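Vurnby Portable Goal, Training Series

The Vurnby Portable Goal is intended for football clubs, schools and municipal grounds that need a training goal for daily use. It is supplied as a complete set and is suitable for grass, artificial turf and indoor halls.

Clubs that share a ground will find the goal convenient to move between pitches. Two adults can carry it, and it may be stored upright against a wall when secured with the strap provided.
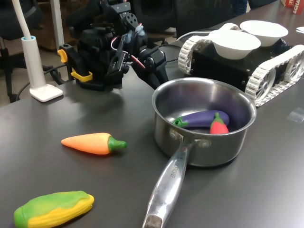 What Is Included

Goal with crossbar and side supports
Net with clips
Ground anchors for grass
Storage strap
Assembly guide and safety notice

Anchors are for grass only. For turf and indoor use, the Grikwood counterweight set must be ordered separately. The goal must not be used unanchored at any time - this applies to practice sessions as well as matches.

Price and Delivery

The price is $595 per goal, including the net. Replacement nets are $90 each. Orders are shipped from the Lecomte warehouse, and the club will be contacted to agree on a delivery time. A person authorized to sign must be present at the ground.
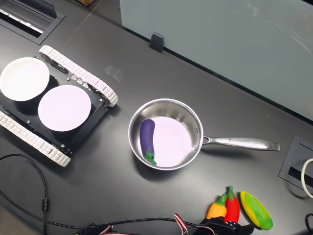

Saucepan and tracked platform on the tabletop

Orders for the coming season should be placed before the end of February. Clubs in the Pirkadska youth league may order on account, provided that the league registration number is given on the form.

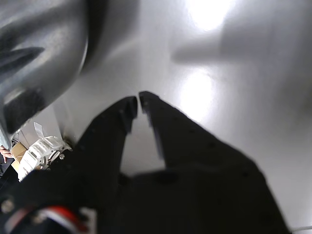 Warranty and Care

The goal carries a warranty of 2 years against faults in material and workmanship. The net is excluded. Damage caused by hanging from the crossbar, or by use without anchors or counterweights, is not covered.

Clips and anchors should be checked before each session. Nets should be removed and dried before winter storage.

Item number: 128
Page updated: 11/19/19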